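The Kavimmont Code is a set of good-practice rules for two-armed robots that handle food and soft packaging on a shared table. It grew out of workshop habits in Narnolport and is now kept up by Unnithan, who revise it every August.

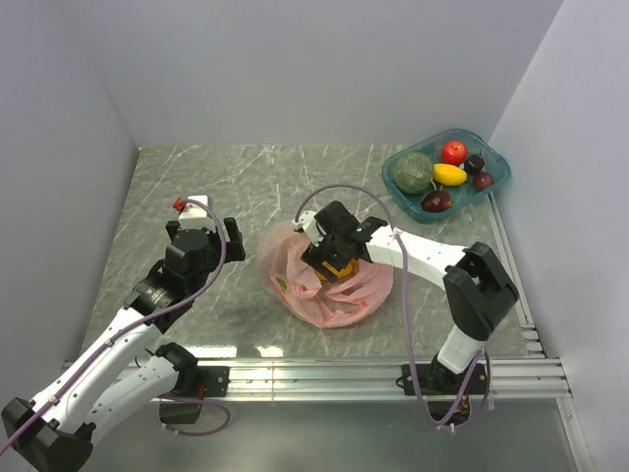 Two arms at a tabletop, the right-hand gripper over a pink plastic bag.

Much of the code, it must be said, is homely stuff: cables are to be clipped along the arm with a generous loop left at the wrist, and speed near thin film is held to 80 millimetres a second, however tempting it may be to hurry.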